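Tendport 字幕・書き起こしコレクション はじめにお読みください

このたびは Tendport を開いてくださって、ありがとうございます。九十年代に十代の子たちが自分たちで撮った短編ドキュメンタリーや、学校の放送部の番組、文化祭の記録ビデオなどから、話し言葉を書き起こして集めたデータです。古いVHSを何度も巻き戻しながら聞き取ったものなので、少々手作り感がありますが、そこも含めて楽しんでいただけたらうれしいです!

中身について
収録作品は179本、発言の単位で数えると1,307件になります。各行には作品番号、話者記号、発言、開始時刻、聞き取りの確かさが入っています。確かさは「良」「可」「不明」のどれかで、音楽が大きくかぶっている箇所はたいてい「不明」です(体育館で録られたものは本当に手ごわかった……)。文字コードはUTF-8、区切りはタブです。

書き起こしの方針
言いよどみや笑い声はなるべく残しました。当時の若者言葉も直していません。今読むと少しきつい言い方もありますが、言い換えてしまうと、廊下でカメラを向けられた子たちの照れや強がりまで消えてしまう気がしたのです。個人の名前は話者記号に置き換え、学校名は伏せてあります。
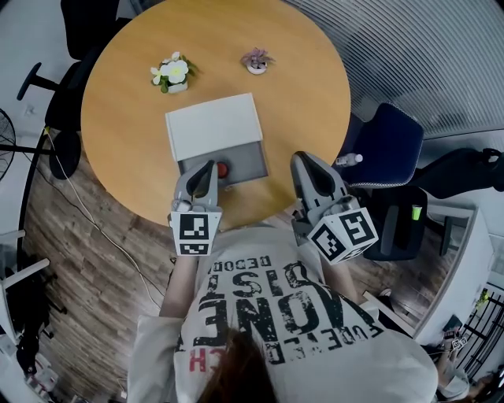

方針のうち一番長く話し合ったのは、撮影者の声の扱いでした。画面の外から質問する声も立派な登場人物だ、というのが Angharad Gough さんの意見で、最終的には話者記号「X」としてすべて収録しています。撮影者が途中で交代している作品では、どちらの声も「X」のままです。分けて分析したい方はご注意ください。

版について
第2版では、Nadine Abou Jaoude さんが時刻のずれを直し、Karim Fakhoury さんが重複した発言を整理してくれました。初版とは行番号が合いませんので、両方をお持ちの方は作品番号と開始時刻で照合してください。次の更新は5月の予定です。

使うときのお願い
研究、授業、上映会の資料などにはご自由にどうぞ。映像そのものは含まれておらず、こちらからお渡しすることもできません。発言を引用されるときは作品番号を添えてください。話者が誰なのかを突き止めようとする使い方は、どうかご遠慮ください。

聞き間違いを見つけたら、作品番号と時刻を書いて Imad Mansour までお知らせください。お返事に少し時間がかかることもありますが、必ず目を通しています。

最終更新 2月19日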